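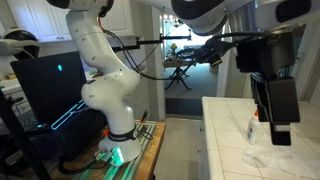
Most grasping papers skip the boring bit, which is what the arm should do in the half second after it touches something soft, and Kanini Mussa thinks that is where the time has been going to waste. Two years of it, in her case.

Dec 27, 2024 - Lernska has put out results from its Casar study on handling light, floppy household items with a single arm and a two-finger gripper. Tissues, cloths, paper bags. Things that fold when you press them and slide when you don't.

The method is called Barasa. It splits each pick into a slow first touch and a second, corrected close. The arm comes down, makes contact, stops, and compares what it senses with what it expected before the fingers shut. If the two don't match it shifts sideways and tries again from the new spot. No retraining between items, no change of fingertips.

Main numbers, from the September trials:

136 picks in total, across 14 items
11 failed picks with Barasa switched on
50 failed picks on the same run of items with it switched off

Most of the 11 were thin paper lying flat on a smooth surface. The team says this is still the weak point and the report doesn't hide it. Two layers picked up instead of one was counted as a fail, which earlier studies by the group did not do, so please don't compare the totals directly with last years.

Trials were run on ordinary household surfaces, tile and wood. Lighting was left alone. The arm was driven by hand for the demonstration set, then ran by itself for the counted picks.

The extra touch costs time. Picks are slower with Barasa on, and on stiff items such as bottles there was no gain at all - the report recomends leaving it off for those.

Next stage is with Imine, who will repeat the full set on their own arm using the same item list and the same scoring sheet. Wet cloths are to be added. Results when they are ready, no date set.

The report, scoring sheet and item list are free to download from the Casar project page. Code to follow once the comments have been tidied up.

Press contact: Lernska press desk, replies may be slow over the holidays.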